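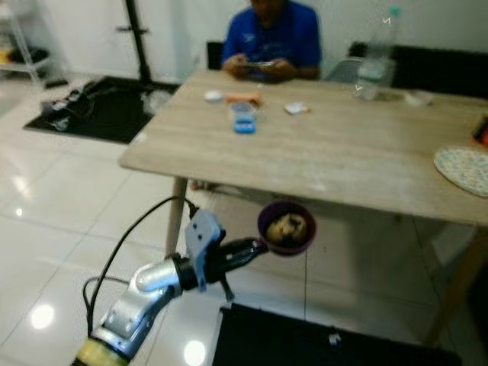 Amândio Barreto asks why the planner needs a load model at all for the bowl. His argument, more or less as he put it: the wrist estimate drifts by more than the bowl weighs, so any mass we feed in is noise, and we'd be better off fixing the payload at zero and letting the position loop deal with it.

Notebook, 9/11/22. Kitchen room, two-arm rig, build 1111 of the Mustness stack.

I half agree with him. The drift is real. But the problem I'm chasing is orientation, and a zero payload hides it. If the bowl is gripped at the rim, the centre of mass sits well out from the fingertips and the load shows up mostly as torque on the last two joints. The position loop does settle, but it settles with a tilt, and the tilt changes with arm extension. With something like stew or mash that doesn't matter much. With soup it would.

What changed in this build:

Upright constraint moved out of the trajectory optimizer and into the low-level controller as a soft task. Before, the optimizer would produce a path that was upright on paper and the controller would then trade orientation away for position when it got behind. Now the controller has its own opinion about which way is up, and position error gets to grow a bit first. Weight ratio is set in the carry profile, not hard-coded. Sorry to whoever had it hard-coded in the other branch (me, in March).

Payload estimate now runs once after lift, over 500 samples, then is frozen until release. The old version kept updating through the motion and picked up cable drag as mass. The cable on the upper side of the wrist still pulls when the last joint goes past its comfortable range and I have no model for it. Joint limit in the carry profile tightened instead.

Control loop period unchanged. Planner timeout unchanged at 3 s. I tried shortening it and got more fallbacks to the straight-line planner, and that one knows nothing about table corners.

Perception notes.

The table edge is a nuisance again. The near corner projects into the reachable volume and the depth map rounds it off, so the collision box comes out smaller than the table. Padding the box by a constant works but closes the gap we need between bowl and edge. For now the edge is fitted as a line in the colour image and the box is snapped out to it. Uses the Esteves line fitter with default settings. It also finds the grout lines in the floor tiles, which are pale and very regular, and for a while it preferred them. Fixed by throwing out any line whose depth is at floor level.

Reflections off the tiles: the ceiling lights come back as bright blobs and depth inside the blobs is wrong, usually too far. The free-space map reads this as a hole in the floor. Harmless for the arms, not harmless for the base footprint check, which refuses to move over a hole. I've masked saturated pixels and filled from the floor plane. Proper fix belongs in the Uvstead driver and I've opened a ticket there.

People. The person filter treats anyone seated at the table as a static obstacle with a margin. I'd like the margin to depend on where the hands are, but the hand detector drops out when both hands are around a phone, and I don't trust a margin that shrinks because a detector went quiet. Leave it fixed.
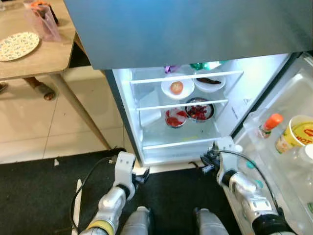 Fridge side. The shelf model is the part that needs the most work. The current planner takes one box per compartment and fits a placement pose inside it, which is fine for an empty compartment and no good as soon as there is a shelf. Glass shelves barely exist in the depth data. The front rails do exist, they are white and straight, and the line fitter is happy with them, so each shelf is now generated from its rail: find the rail, extend a plane backward to the rear wall, mark everything thinner than the rail as shelf. Crude, but it means the planner stops trying to reach through the glass.

Segmentation on bowls: white bowl against white liner is the weak case. The mask follows the food and ignores the bowl, so a bowl with one tomato in it gets a tomato-sized footprint. A placement check against that footprint will say there is room where there isn't. Interim rule is that any food mask inside a fridge compartment gets grown to the smallest bowl radius in the object list. This is wrong for packets and I don't care yet. The stainless bowl has the opposite trouble, good outline and rubbish depth. Cling wrap comes and goes between consecutive depth readings, so anything wrapped is tracked on colour only.

Door. Treated as a fixed obstacle once open, with the bins as one solid slab. The slab has to include bottle tops, so its height comes from the tallest detection in the door and not from the bin model. If the door angle changes after the slab is built, nothing notices. Need a cheap check, probably one line on the door edge compared against the stored pose before each arm motion.

Two-arm planning. Left and right are still planned in sequence, left first, with the right treating the left's swept volume as blocked. In front of the fridge this is too conservative. The swept volume of the left arm fills most of the opening and the right arm has nowhere to go until left has retreated. Sterville has a time-indexed version of the collision checker that would let both move together. I read through it and it looks usable, but it stores 100 time slices per motion and our memory budget on the onboard computer won't like that. Could go coarser in the retreat phase, where precision isn't needed.

Also, the base pose should be chosen before arm planning and scored on both arms' reach to the compartment. Right now it's scored on the left only, a leftover from the one-arm days. Easy to change and it probably buys more than anything else on this page.

Reply to Amândio, so it's written down: run the carry with payload at zero and with the frozen estimate, same path, same bowl, and log wrist tilt at the far end of the reach. If the two traces sit on top of each other I'll take the load model out and enjoy the shorter config file. If they don't, it stays and we look at the cable next.

To do:
Door edge check before each arm motion.
Base scoring on both arms.
Carry comparison, zero against frozen.
Move the saturation mask out of our node once Uvstead answers the ticket.
Ask Sterville whether slice count can be set per phase.
Delete the old upright term from the optimizer cost. It is weighted to nothing but still gets evaluated.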